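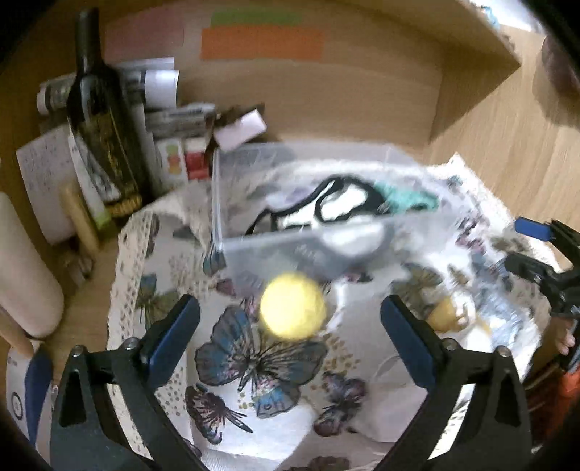
**Small-item storage: open trays on cabinet shelves and tabletops**

Several readers of the Huvidley household newsletter wrote in after the March item on drawers to ask about things that never reach a drawer: straps, balls, pouches, single pieces of cloth. The short recommendation is one clear, open-topped plastic container per surface, with no lid.

Lids slow down both storage and retrieval. In the log Nelli Sjöberg kept for us at Wasden, lidded boxes were left open on 187 occasions before she stopped recording and took the lids away. Clear plastic is preferred over opaque because the contents can be checked from standing height. It does show clutter, and readers who dislike that should use a smaller container.

Loading order matters more than container size. Soft items go in first and may be crumpled; folding a cloth the size of a napkin saves little space in a shallow tray. Webbing and straps go in on edge, against a wall of the tray, so that the pattern or color is visible from above. 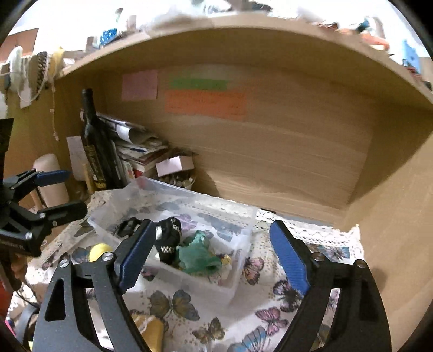 Buckles should be placed at the rim. A buckle at the bottom catches on fabric and lifts half the contents out with it. Balls are the usual exception to the tray rule. A ball of tennis size takes up the volume of two folded cloths and rolls off anything it is set on, so it goes in last or stays beside the tray. On a tablecloth it will generally stay put, particularly where the fabric is slightly rumpled. Lace edging should be kept clear of buckles for obvious reasons.

Zipped or drawstring pouches are containers in their own right and need not go inside another one. Leave them on the cloth.

Open cabinet compartments behind a work surface tend to collect paper. Eino Kuusisto suggests standing magazines upright against a side wall and limiting the stack to 22 issues. Bottles go in the back corners. Sticky notes on the back panel are acceptable if each refers to something still pending; old ones should come down when the tray is emptied.

Empty and reload the tray every two weeks. The job takes roughly 9 minutes. Questions on tray dimensions go to Veikko Turunen, who is also collecting measurements of shelf depth for the next issue.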